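Ticket 3881: Table bookings missing for live music nights
Opened January 2019 by Marta Marchuk, Melau bar and restaurant
Assigned to: Nghĩa Trịnh, Zitance support

Marta: Guests who book the Friday samba set get a confirmation email but don't show on the door list. We had 8 tables turn up unlisted.

Nghĩa: Checked the event record. Show bookings go to room code 142, dinner bookings to 793. Your door list only reads 793. Did the room names change?

Marta: Yes, in October, when the back room became the Hinrichs Room.

Nghĩa: The rename made a second code. I have merged the two. Please reprint the list and check it against the emails.

Marta: Reprinted. All the music tables are there. The cover charge still prints twice on one of them.

Nghĩa: Split that off as a new ticket. Closing this one.

Attachments (2)
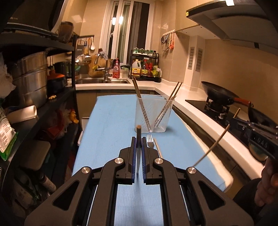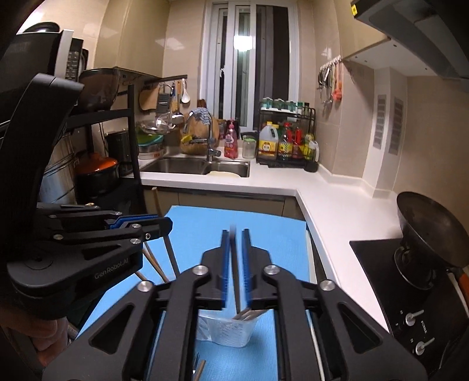
Chopsticks and a clear plastic cup, both pictures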